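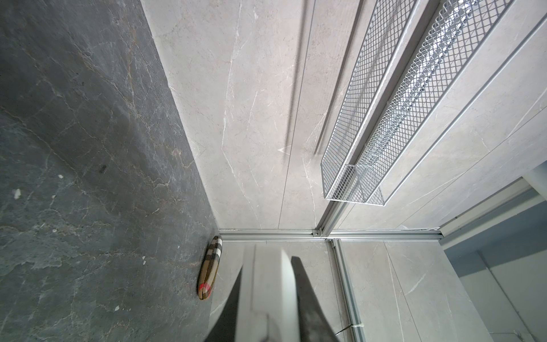
Wire-mesh baskets against the pale panelling, with the dark marble-look surface at left.

Lost Property and Small Storage – Jirngate Centre

Members are advised that the storage area at the Jirngate Centre has been refitted in light stone-look panelling on silver aluminum rails. Wire-mesh baskets and a rack of hooks are now fixed to the walls, and the old Orano cabinet has been withdrawn from use.

Unclaimed belongings will be held until the end of October. Articles small enough for a basket should be handed in at the Flavon Street desk, where a numbered tag will be issued. Caps and bags go on the hooks – please do not leave them on the floor.

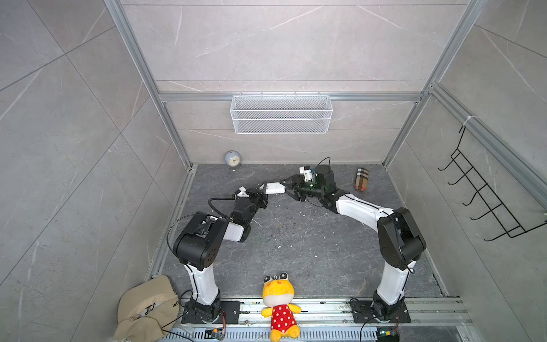 A round alarm clock, a plaid glasses case, a beige cap and a yellow plush toy in a red polka-dot dress.

Owners may claim their property at the desk in Room 22 on presentation of a membership card. Enquiries by telephone should be directed to extension 34. Articles left at the Oshima annex are listed separately.

Aug 5, 1999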